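Banwood House Residents' Meeting
Minutes, July

Held in the ground floor common living room, 7 p.m.
Chair: Marcelle Gautier
Minutes: Sun-ja Na (again)
Also present: residents of the first and second floors, and one from the third who was looking for his mail and stayed.

1. Minutes of the last meeting
Approved with one correction. The word "filthy" in item 4 is to read "in need of attention." The resident who said "filthy" asked for it to be recorded that he still thinks so.

2. Money
The house account stands at $1424. Of this, $1000 is the deposit on the boiler contract and can't be touched, however warmly people speak of a new couch. Marcelle reported $38 spent on cleaning things for the common room. A receipt was produced and passed around, and came back with a coffee ring on it.

3. The common room floor
This took up most of the evening. The floor is pale glossy tile, chosen by a previous generation of residents who must have owned slippers and no children. Every wrapper shows. Marcelle said the new routine is simple enough: sweep toward the dustpan, tip the dustpan into the wastebasket, and put cups in the wastebasket by hand, since sweeping a cup only sends it under the furniture.

Sun-ja asked whether the mesh wastebasket was the right choice for a room where people eat sunflower seeds. Discussion. It was agreed that the mesh is fine for wrappers and paper and that seed eaters will bring a bowl.

The long-handled broom was praised by the taller residents. A shorter resident said it was like sweeping from a balcony. No action.
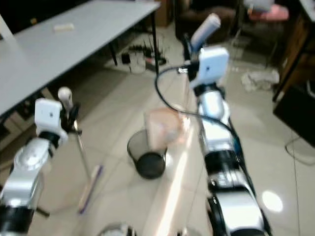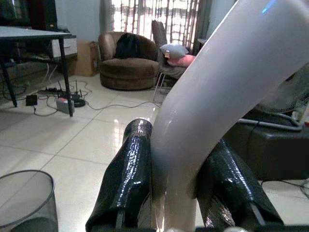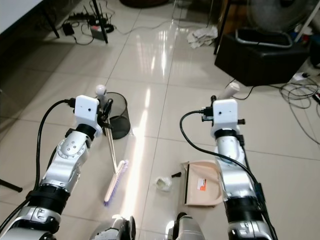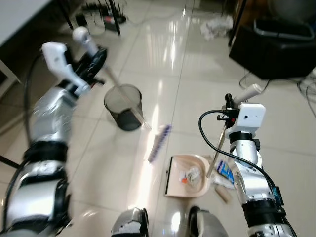 Item 3, common room floor. The last two show the broom, the dustpan and the mesh wastebasket.

4. Chairs and pillows
The round brown armchair stays by the window. A motion to turn it to face the television was defeated by the people who like to sit in it and look at everyone else. The blue and pink pillows on the gray chair were discussed at greater length than the boiler. Position of the meeting: pillows are for sitting against, a chair is for sitting on, and a person who wants the chair may move the pillows without asking permission on the group chat.

5. Cables under the table
The tangle under the table by the TV cabinet was raised by Marcelle, who has raised it before. It can't be swept around and it can't be swept through. Apartment 203 offered to tie the cables up along the wall, then asked which one was the router's, and the offer was put on hold. Sun-ja will label the plugs first. Residents are asked not to unplug anything to "see what it does." We all know what it does. The internet went off during the Trillasness final and feelings are still raw.

6. Cardboard box beside the drawer unit
Does anyone own this? Silence. To be opened at the next meeting if unclaimed.

7. Sweeping turns
First floor takes July, second floor takes the month after, third floor to be informed by their representative, who had by now found his mail. Whoever sweeps also empties the wastebasket. The view that these are two separate jobs was heard and did not find a seconder.

8. Other business
Ki, the second floor's cat, is not to be let in while sweeping is going on. The owner objected to "not to be let in" and preferred "discouraged." Changed to "discouraged."
A request for a second dustpan was turned down. The first one has hardly been used.

Actions
Sun-ja Na: labels for plugs.
Apartment 203: cable ties, after labels.
Marcelle Gautier: sweeping list on the door.
Everyone: seed bowls.

Meeting closed at 8:40 p.m. Next meeting same room, bring your own cup and take it home with you.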